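Nolto Notes
Home | Essays | Letters | Archive | Subscribe
Last updated: October

Let the sorting happen at the depot

By Larasati Wijaya

My apartment building has 81 units and four kinds of waste. There is a bin for paper, a bin for bottles and cans, a bin for food scraps, and a dumpster for everything else. A laminated sheet above them explains what goes where. It was revised in the spring and now runs to 33 entries. A pizza box appears on it twice, once as paper and once as trash, depending on the grease.

I have lived there for six years and I sort my trash. I rinse the yogurt cups and take the caps off the bottles, and I plan to keep doing it. But I no longer think it is a good way to run a recycling system, and I think the city should stop asking households to do most of the work.

The case for home sorting is simple. Clean paper is worth more than paper with soup on it, and the cheapest place to keep the two apart is the kitchen. I accept that for food. Once food gets into a bag, everything else in the bag is worse off, and any plan that ignores this will fail. Two streams, wet and dry, is a fair thing to ask of anyone with a kitchen.

The trouble starts with the dry stream. We ask people to tell one plastic from another by a number stamped on the bottom in type that my mother can't read with her glasses on. We ask them to know that a paper cup is not paper. Then we send a truck around on Wednesday, and if the driver sees the wrong thing on top, the whole bin gets an orange tag and stays at the curb. My building got the tag twice last winter. Both times the contents went in the dumpster, including all the things people had sorted correctly.

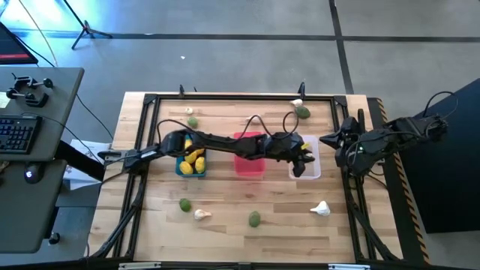
Two arms and colored bins at a wooden table.

A neighbor of mine, Katsuhiko Kudo, kept the building's bins in order for a while without being asked. He would go down before seven in the morning and move things around. He told me he stopped after someone left a car battery in with the newspapers. I don't blame him. A system that works only while one retired man is willing to reach into the bins is a system with a staffing problem.

Depots already sort. Every truckload of dry recycling gets picked over again after it leaves us, by people and by machines, whatever we did at home. So the honest question is how much the first sort adds to the second. For glass, I think it adds a lot, as broken glass gets into everything. For the rest I have never seen a figure from the city, and I have asked.

Li-hua Kan, who wrote to this page last month, argued that sorting at home makes people think about what they buy. It may, for some of them. In my case it has mostly made me think about where to put a fourth bin in a narrow kitchen. If we want people to buy less packaging, we should go after the packaging - charge a deposit on it, or make the seller take it back.

There is also the matter of who gets the work. A house with a garage can hold as many bins as the city likes to print labels for. A family of five in two rooms can't. They pay the same collection fee and get the same orange tag.

What I would like is dull. One bin for food, one for glass, one for everything dry, and the money now spent on tags and laminated sheets moved to the depot, where the pay should go up as well. Put the new rules on one side of a postcard. If they don't fit, there are too many of them.

Contact the editors | Copyright Nolto Notes | Back to top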